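Open Bins Belong on the Counter

The school kitchen at Erodcombe spent most of last September putting things behind doors. Angharad Gape, who ran the refit, wanted clear surfaces, and she got them. The cupboards cost $740 and hold 146 items. I taught in that room for two terms afterward, and I think the doors were a mistake.

A cupboard hides things from the people who need to put them back. My students could find a measuring cup well enough if they opened every door. Returning it was another matter. By the end of the first month, cups were stacked in with the baking trays and the spoons were in three different drawers.

Open bins are less handsome and they work better. A person walking past can tell what goes where, and a bin with a low front lets you reach in without lifting anything out. Glass and small utensils gain the most from this, as they are the first to get lost at the back of a deep shelf.

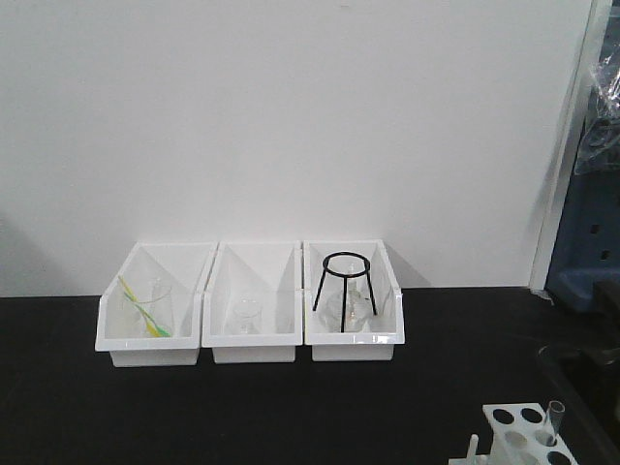

Should every bin have a label?

Labels help for the first few weeks, but the contents do the job after that. If a bin needs a label to make sense, it probably holds too many kinds of things.

Calum Urquhart has argued in the Grolter newsletter that open storage collects dust. It does. A bin takes a minute to rinse, and glassware that gets used daily doesn't sit long enough to need it. For the good serving dishes that come out at the holidays, I would keep the doors.

The rest should be out on the counter. The Erodcombe kitchen has 21 feet of it, and most of that is now kept bare for visitors.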